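Anjani Yeoh
May

Okay, a long one tonight, so get a drink. My dad's old street is having its yard sale weekend again and I have been going to it, on and off, since I was seven years old with a coin purse on a string. I have Thoughts.

First thing. If you've never been to the Colside sale, it isn't one sale. It's a whole hillside of people dragging card tables to the end of the driveway and pretending they don't care whether you stop. The map they hand out at the bottom of the hill is wrong every year and I love it anyway.

Start at the top and work down. I know the parking is at the bottom. Walk up with empty hands while your legs are still fresh, and then everything you buy gets to travel downhill with you. I learned this carrying a sewing machine the other way.

I get there at 8. People will tell you 6 and those people are dealers, bless them, and they're after the silver and the good tools. If you want a mixing bowl and a chat, 8 is plenty early.

Small bills! Ones and fives. I keep mine in the front pocket of my jeans and the rest of the money somewhere annoying to reach, so I have to really want the lamp before I go digging for it.

On haggling, which I got asked about a lot last year. I'm soft. If something is priced fairly I just pay it, and if it isn't I say "would you take less for it?" and then I stop talking. The stopping talking is the hard part for me, as anyone who has read this far can guess.

What I won't do is haggle with a kid. There was a girl on the corner of Troltow Lane selling her own paperbacks and she had written a little review inside every cover. "Good but the dog dies." I paid full price for thirteen of them and I'd have taken more if she'd had a bigger box.

Things I always look at: baking pans (the old heavy ones bake so evenly), wool blankets, picture frames with terrible pictures in them, board games if the seller lets you open the lid. Things I've stopped looking at: bread machines, anything with a missing cord, exercise equipment of every kind.

Also linens. Hold them up to the light before you buy. My mother does this with every tablecloth, in front of the person selling it, with a face like a customs officer, and I used to want to crawl under the table. Now I do it too – same face, apparently.

Now toys. I have no small children and I still can't walk past a toy bin. My brother and I used to split our money before we went, his half and my half, and then fight all the way down Fondgate Hill about who had wasted theirs. He bought little cars, always.
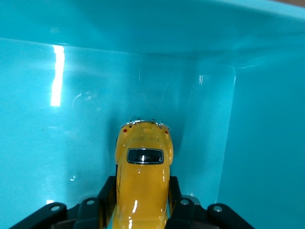

He'd line them up on the windowsill by color and I wasn't allowed to breathe near them. He's a grown man with a mortgage now and when I called to say the sale was on again, the first thing he asked was whether I'd be checking the toy bins. So yes, I'm checking the toy bins.

Bring something to eat. The church does hot dogs but the line gets silly by late morning, and I am not a nice person when I'm hungry and somebody is taking their time over a box of doorknobs. I pack cheese sandwiches and a peach if I can find a decent one.

And please talk to people. The man with the records will tell you where he was when he bought each one. The lady two doors down from Dad's old place wouldn't sell me a pie dish until I promised to make her rhubarb pie in it, and then she went inside and wrote out the recipe on the back of an envelope. I still have the envelope. It has butter on it.

If it rains they move what they can into garages and it gets a bit cramped, but the prices drop after lunch. Wear shoes with some grip, the Cheon Street end is steep and the leaves never get swept.

Somebody messaged to ask if there's a bathroom. Yes, in the church hall, around the back, and the door sticks so lift the handle as you push.

Right, I'm off to find my coin purse. If you see a woman in a green raincoat holding a tablecloth up to the sky, come say hi, or wait, there are two of us, Mom's coming too.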